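Robot pair put to the test on workshop chores

20 May 2018

A small engineering firm in Brulton is trying to find out whether robots can take over some of the dull jobs on its shop floor, and says the answer so far is "some of them, slowly".

Laltora, which repairs gearboxes and pumps, has been running a pair of robot arms on sorting and laying out loose parts. The work takes up a good deal of an apprentice's morning and has never been automated at the firm, as the parts come in mixed and rarely lie the same way twice.

Over the trial the arms have made 252 attempts at picking up a single part and putting it in the right tray. They managed it 141 times. A person doing the same job hardly ever misses, and takes nearly 4 seconds a part.

"Thick parts are fine," said Barış Bayram, who runs the trial. "Thin flat ones are the trouble. The fingers have to get under the edge, and if they push the part along first, you've lost it."
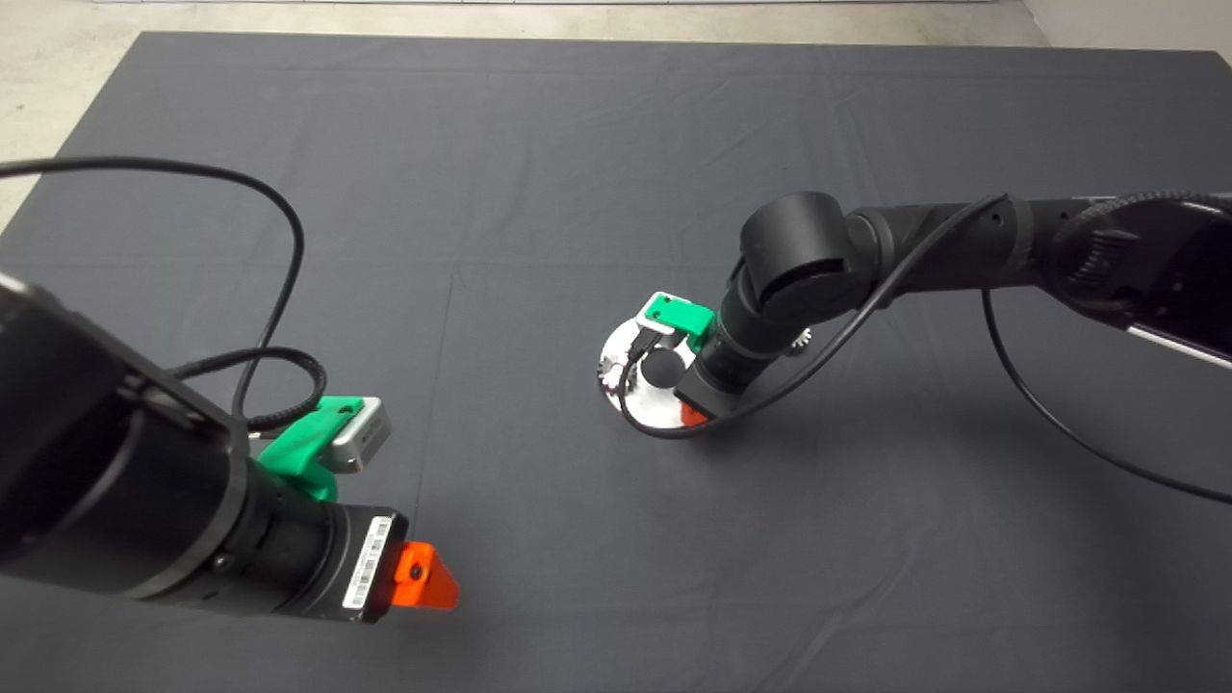
The two arms at work over a grey cloth, with a metal disc and a small gear-like part by the right-hand one.

The cloth was brought in after early attempts on a bare surface, where parts skidded away from the grippers. Bayram said it had helped with discs and washers but made little difference to small gears.

Hüsnü Sezer, the workshop manager, said no jobs would change as a result of the trial. He would like to see 1000 attempts before deciding whether to carry on - and a much better score on the flat parts.

"If it can sort a box overnight, I don't mind it being slow," he said. "But someone can't be coming in to pick things up after it."

A second firm, Pramlow, is due to try the same set-up in September on folding and stacking cleaning cloths.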